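How a Teapot Is Made

People have been making pots out of clay for thousands of years. A teapot is one of the harder things to make, as it has several parts that all have to fit together.

What is clay?

Clay is a kind of very fine mud. It forms when rocks are slowly worn away by rain, ice and rivers. When clay is damp you can squash it, roll it and stretch it, and it keeps the shape you give it. When it dries it goes stiff and can easily snap.

Shaping the pot

A potter starts with a lump of clay and presses the air out of it. This is called wedging. The lump goes on a wheel, which spins while the potter pushes their thumbs into the middle and pulls up the sides.

The body, lid and spout are made separately. They are left until the clay is as firm as hard cheese. Potters call this "leather-hard". Then the parts are joined with slip, a runny mixture of clay and water that works like glue. Small holes are poked in the wall behind the spout to hold back the tea leaves.

At the Lonach pottery in Estlow, teapots dry on open shelves for 2 weeks before they go anywhere near the heat.

Into the kiln

A kiln is a very hot oven for pots. The first firing reaches 1,000 degrees Celsius. Water boils at 100 degrees, so that is ten times as high a number on the thermometer. After this firing the clay can never turn back into mud.

Next comes the glaze, a liquid with powdered minerals in it. The pot is dipped and then fired again, this time at 1,220 degrees. The minerals melt and cool into a thin coat of glass. Without glaze, some kinds of pot would let tea soak into the walls.

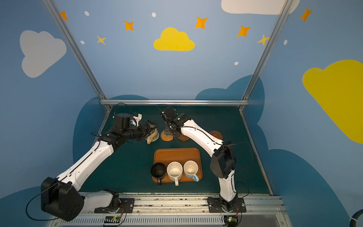
Glazes come in many colours. Iron can give brown or green, and cobalt gives blue. A glaze often looks quite different before it is fired, so potters keep small test tiles to remind them how each one comes out.

Words to know

Glaze: a glassy coating on a pot.
Kiln: an oven for firing clay.
Slip: clay mixed with water until it is runny.
Wedging: pressing and folding clay to get the air out.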